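**Foam tiles over concrete, do I need anything underneath?**

**laxdal_lou**
Okay so we moved into the Sarnville place in March and the basement is finally getting turned into a play space. I went with blue puzzle-piece foam because it was cheap and my sister had good luck with hers.
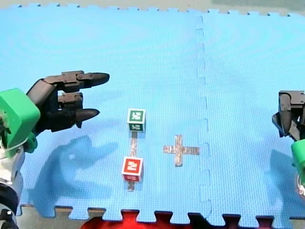
My problem is the slab. It gets clammy when it rains, and my neighbor swears I need a vapor barrier or I'll be peeling up mildew by summer. Is she right?? I'd rather not spend another 500 bucks on a floor the kids are going to spill juice on.

**tevura77**
Your neighbor's right. Lay 6 mil poly, tape the seams, foam on top. Done.

**ShahlaMahmoudi**
I'd skip the plastic, sorry tevura. We did that in our old house and the water just sat under it (the smell, ugh). Now I pull up the tiles every other Sunday, run a fan for 2 hours and put them back. Zero mildew so far.

**tevura77**
Every other Sunday? No thanks. And if water's sitting under poly you've got a drainage problem, fix that first.

**laxdal_lou**
lol I can barely get the laundry folded, Shahla, but the fan idea I could maybe do once a month. Do you number the tiles or anything? Mine fight me going back together.

**ShahlaMahmoudi**
Sharpie on the back! Row and letter. Also leave a little gap at the wall or they buckle when it's warm.

**dramudcombe_dad**
Tape a square of plastic to the bare slab overnight before you buy anything. If it's wet underneath in the morning, get a dehumidifier. Mine's been going for 10 years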